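FOR IMMEDIATE RELEASE
1 Feb 2020

Robots still not ready to do your housework, says firm that sells robots

Hanmont publishes its first Chores Report and recommends that customers keep hold of their dusters

PLAMDALE – Hanmont, the Plamdale automation company, today publishes the Hanmont Chores Report, a plain-English look at which everyday jobs a robot arm can be trusted with in the home and on the shop floor. The short version is "fewer than you were hoping". The long version is free to download and has a chapter on extension leads.

The report was put together for shopkeepers, care providers and landlords, who have been told for some years that help is on its way and would like to know whether to wait in. Hanmont makes and sells arms and grippers for light handling work, so it has every reason to say yes. It has gone with "not yet, but look at this" instead.

Most demonstrations of household robots feature something photogenic, such as pouring a drink or folding one very co-operative towel. The Chores Report starts with the jobs people do without noticing they are jobs. Moving a power strip along a worktop is a good one. Ask a person to do it and they will do it while talking to you about something else.

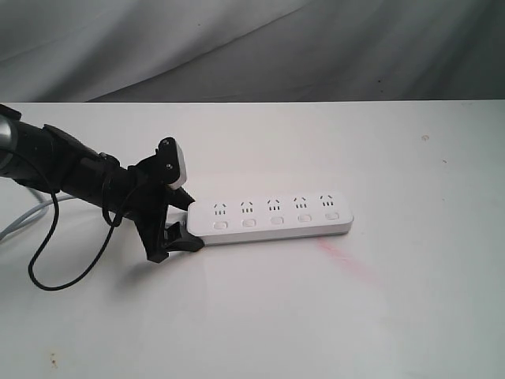 A two-finger gripper at the left-hand end of a five-outlet power strip.

For a machine, the power strip is a small catalogue of trouble. It is white, and in this case so is the table. It lies low and flat, and leaves little room for a finger to get underneath. It is long, so an arm that takes it by one end has to cope with the weight of all the rest. It also has a cable, and cables go where they like.

Hanmont's engineers rate each chore in the report on two scales. The first is how well the arm copes when everything has been set out for it. The second is how well it copes when the thing has been left wherever the last person left it. Almost every chore scores respectably on the first scale. The second makes humbler reading, and the company has printed it in the same size type.

Finding the object comes before any of the lifting. A camera mounted by the gripper gives the arm a close view of its work, with its own fingers taking up a good share of it. People learn to ignore their own hands at an early age. The software has to be taught.

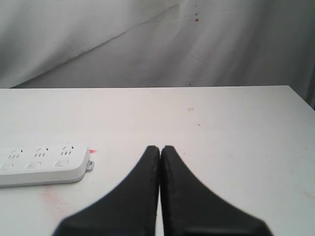
Then comes the question of where to take hold. A mug has a handle, put there by somebody kind. A power strip has two ends, a row of sockets and a row of switches, and a grip that suits the plastic may well be a grip that turns off the till. Shop owners who spoke to Hanmont for the report were clear that a helper which tidies the counter and cuts the power to the card reader is one they already employ on Saturdays in December, and they do not need a second.

The report is frank about speed as well. A reach, a close of the fingers, a check and a second try can take longer than a person would need to do the job, make tea and come back. Hanmont believes speed matters less than is often claimed in places where the work happens after closing time. It concedes that it matters a great deal if you are standing there watching.

Among the main findings:

Picking up firm, dry, solid objects from a clear surface is within reach of today's equipment, provided someone clears the surface. Clearing the surface is a chore, and appears elsewhere in the report with a lower mark.

Anything with a lead attached is harder than the same thing without one. The report recommends treating the object and its lead as 2 separate jobs, and being pleasant to whoever is asked to do the second.

Soft items such as bedding, cloths and jumpers remain a matter for people.

Shelf stocking is the most promising of the shop-floor tasks, so long as the boxes are all alike and customers can be persuaded not to put things back in the wrong place. The report offers no suggestions on how.
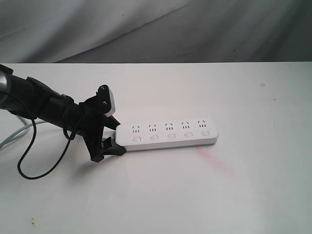
Grip strength gets a section to itself. Too little, and the object slides out. Too much, and the customer has a different object from the one they started with. Hanmont's current advice is to begin gently and work up, which the company notes is also how most people approach a jar of pickles, with about the same amount of muttering.

The Chores Report also looks at what a building would need before a robot could be useful in it. Better lighting comes high on the list, along with tidier cables, clear worktops and a fixed home for everything. Several early readers have pointed out that a household which managed all that would have very little left for the robot to do. Hanmont accepts the point and has added it as a footnote.

Trials for the next edition will cover Kanaan, the company's planned fetch-and-carry arm for small shops, and Brandora, a home version intended for kitchen worktops. Neither is on sale. Hanmont would rather hear complaints about the wait than complaints about the crockery, and asks that people stop sending deposits.
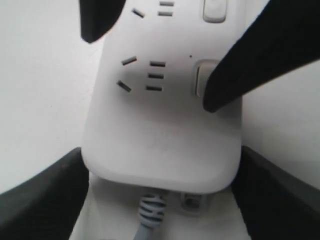
Switches and buttons are to get a closer look in that edition. They are small, they sit close together and a rounded fingertip covers them up at the very moment you would most like to see them. Pressing the right one, once, and leaving its neighbours alone is the sort of task that sounds too dull to mention. The company expects it to fill most of a chapter.

Businesses in and near Plamdale that have a repetitive, boring and preferably unbreakable job in mind are invited to put it forward for testing. Suggestions should describe the chore, the objects involved and how things usually go wrong when a person does it. Ironing has been suggested already, many times, and the answer is still no.

The Hanmont Chores Report is available free of charge from the company. Printed copies can be collected from the Plamdale office, where they are handed over by a human being.

ENDS

Notes to editors

Hanmont designs and supplies robot arms, grippers and control software for light handling work, and is based in Plamdale.

Kanaan and Brandora are working names and may change before launch.

Visits to see the arms at work can be arranged through the Hanmont press office. Please allow plenty of time, as the arms certainly will.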